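Tenir une feuille de match à la main, suite

18 juillet 2018

Après deux saisons de notation au crayon, j'ai fini par revoir ma grille. L'ancienne tenait sur une page A4 en mode portrait, avec des cases trop étroites pour les longues présences au bâton. La nouvelle est en paysage, neuf manches par page, et les prolongations passent au verso.

Principaux changements :

Le compte des lancers est noté dans la case du frappeur, en haut à gauche, et reporté en bas de colonne à chaque fin de manche. Sur le match Prindell – Grumwood, cela m'a permis de retrouver une erreur de report que j'avais traînée depuis la quatrième manche.

Les changements de lanceur sont marqués par un trait horizontal épais. Les frappeurs suppléants gardent un trait vertical, comme avant.

Les retraits sur jeu forcé et sur toucher ne partagent plus le même symbole. J'ai hésité longtemps, la notation usuelle ne les distingue pas toujours.

Côté archives, j'en suis à 642 feuilles numérisées. Le tableur Giter que j'utilisais devient lent au-delà de 4 000 lignes, et une seule feuille peut en produire plusieurs dizaines. Je découpe donc par saison. 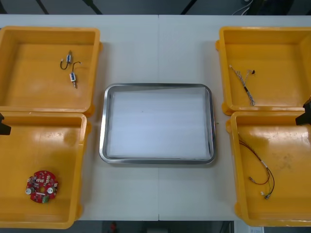 Reste le cas des coureurs retirés entre deux buts, pour lequel je note la séquence complète des défenseurs, même si elle déborde de la case. Au stade de Frota, le tableau d'affichage ne donne pas les erreurs individuelles et il faut trancher soi-même. J'inscris alors ma décision entre parenthèses.

La grille sera en ligne en septembre, en PDF, format A4 uniquement.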